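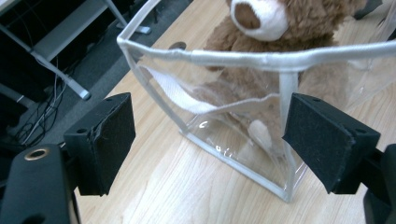 What is a two-legged tie? It is a knockout contest played as two matches, one at each club's home ground, with the goals added together to decide who goes through.

Two-legged tie

A two-legged tie is a way of settling a knockout round in association football over two matches instead of one. Each match is called a leg. The combined score is the aggregate, a word most supporters meet for the first time when their club is losing on it.

Format

One club hosts the first leg and the other hosts the second, usually a week or two later. The result of either match doesn't matter by itself. A club may lose the second leg 2–1, having won the first 3–0, and celebrate the defeat in front of its opponents' supporters, who tend to take this badly.

The order of the legs is generally set by a draw. In competitions with a group stage, group winners are often given the second leg at home as a reward. Managers nearly always say they want it. Whether it helps much is disputed, as the clubs given the advantage are usually the better ones to begin with.

Level ties

If the aggregate is level after both legs, competition rules provide one or more of the following:

Away goals. The club that scored more goals at its opponent's ground goes through. A 1–1 draw away followed by 0–0 at home is therefore enough.

Extra time. A further 30 minutes is played at the end of the second leg, at the same ground. The visiting side has long pointed out that this gives the hosts more football at home than it got itself.

Penalties. Used when everything else has failed to separate the teams, and blamed afterwards for whatever happened.

Replay. A third match at a neutral ground, once common in cup football and now rare, chiefly because there is nowhere left in the calendar to put it.

The away goals rule

The rule was meant to coax visiting teams out of their own penalty area. Critics say it merely moved the caution elsewhere, so that home sides in a first leg came to treat a goalless draw as a decent evening's work. It also asks spectators to do sums in the 80th minute. A home side leading 1–0 on the night and level on aggregate can concede once and suddenly need two more, a fact usually explained to the crowd by the loudest person in each row.

The Wurham Cup

The Wurham Cup, an amateur knockout for 24 clubs, is often cited in arguments about the format because it has tried most versions of it. Every round before the final was played over two legs, with the top eight seeds excused the first round. Away goals counted double in normal time but not in extra time, a distinction set out in the rule book and missed by a fair share of those playing under it.

The best-known case is the semi-final between Sinari and Clirnitow. Sinari won the first leg 2–1 at home. Clirnitow led the return 1–0 when the 90 minutes were up, which put them through on their away goal, and their players had started a lap of honour by the time Sinari's bench asked the referee for extra time. The request was refused, then granted, then refused again. Paid attendance at the second leg was 366, although the number who claim to have been there has grown since.

Takagi, beaten by Clirnitow in the final, later proposed single-match rounds. The motion was defeated by clubs who relied on the second gate.

Last updated 3/6/20

Filed under: Football » Rules and formats » Cup competitions

Related articles
Aggregate score
Away goals rule
Bye (sport)
Golden goal
Penalty shoot-out
Replay (football)
Seeding
Wurham Cup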